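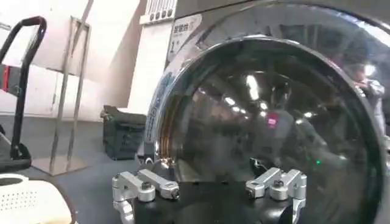

Figure 10.1 A front-loading washing machine with a row of small buttons above the door.

Chapter 10
Patches, Hacks, and What They Promise

Trindach came out on cartridge with a final boss you could fight but never play. In November a patch file appeared that claimed to unlock her, fix the slowdown in stage 2, and leave everything else alone. It was 14 kilobytes. Should you believe the claim?

Start with doubt. A patch changes bytes in a game file, and its author tested it on one copy, perhaps for one evening. Elba Sosa applied the Trindach patch to three dumps of the game. Two would not boot. The third ran well until the credits, where the boss's missing win pose froze the screen. The readme said "no known bugs," and that may have been true of its author.

Walter Urrego takes a kinder view: free work deserves patience. Perhaps so, but patience will not bring back a save file.

In this chapter you will compare a patched file with its original, find the 1294 bytes that differ, and decide which of them the readme accounts for. You will need a hex editor and a clean copy of the Wekach demo. Keep a second copy somewhere else.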